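Trutwood Carving Board with Juice Groove

Home / Kitchen / Boards and Blocks / Trutwood Carving Board

Stock code 174
In stock at Plimden, ships in 3 business days

The Trutwood is a solid timber board with rounded corners and a juice groove cut right around the top face. It suits roasts, chooks, watermelon, tomatoes and anything else that lets go of a lot of liquid under the knife. It can also be turned over and used on the flat side for bread and general chopping.

Culline has stocked the Trutwood for a few years. The current version has a slightly wider margin outside the groove than the one we used to sell, and the corners have been taken to a softer radius so they don't catch on tea towels. Otherwise it is the same board. If you have the older one and want a second to match, expect the colour to differ. Timber darkens with use and oiling, and a new board next to an old one will look like a new board for the first year or so.

Colour and grain

Each board is cut from a different piece of timber, so the colour runs anywhere from a light honey to a fairly strong reddish brown. Some boards have straight grain and some have a swirl through them. We don't sort them by pattern and can't hold a particular one for online orders. If you are fussy about it, come into the Plimden shop and go through the stack. Amado Pangilinan looks after the board shelves and is happy to pull them all out.

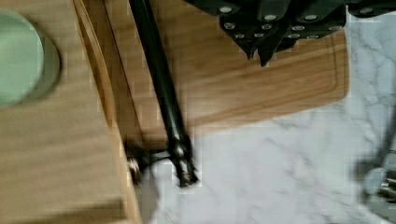
Juice groove and rounded corner, with swirling grain in the reddish-brown timber.

The groove sits a short distance in from the edge and follows the shape of the board, corners included. It is shallow enough to wipe out with a cloth but will still overflow if you carve a big leg of lamb straight out of the oven. Rest the meat on a tray first and you won't have a problem. To empty the groove, tip the board towards one corner over a jug or the sink.

What you get

One carving board, one cotton storage bag and a care card. Board oil is sold separately. We recommend the Arnaud board oil, which is food safe and goes on without much smell, but any food-grade mineral oil will do the job. Don't use olive or vegetable oil. Both go rancid in the timber and the smell is hard to shift.

Before first use

Wipe the board with a damp cloth and let it dry standing on its edge. Put on a thin coat of oil with a rag, both faces and all four sides, and don't forget the groove. Leave it overnight, then wipe off whatever hasn't soaked in. A second coat the next day is worth doing if your kitchen is dry or you run the heater a lot.

Washing and care

Hand wash only, in warm water with a bit of detergent. Wash both sides even if you only used one — wetting a single face is the usual cause of cupping. Stand it up to dry. Never put it in the dishwasher, and never leave it soaking in the sink.

Oil it every 14 days for the first couple of months, then whenever it starts to look pale or feels rough. Light knife marks are normal. Deeper ones can be taken back with fine sandpaper, working with the grain, followed by fresh oil. For onion or garlic smells, rub with half a lemon and coarse salt, then rinse.

On the bench

The board has no feet, which is what lets you use both sides. On stone or other smooth benchtops it can slide, so put a damp cloth or a piece of non-slip matting under it when carving. Lift the board to move it. Dragging can pick up grit and scratch the surface below, particularly on a timber bench.

Repairs and resurfacing

The Plimden workshop will plane and re-oil a Trutwood board for $56, with the groove recut if it needs it. Boards that have split along a join can sometimes be reglued, though not always, and we would need to see the board first. Brenda Lagos handles workshop bookings. The next available spots are in April.

Returns

Unused boards can be returned in their bag with proof of purchase. We can't take back a board once it has been oiled or cut on, unless it is faulty. Natural variation in colour or grain isn't treated as a fault, and neither are small tight knots on the underside.

Page updated Tue 14 January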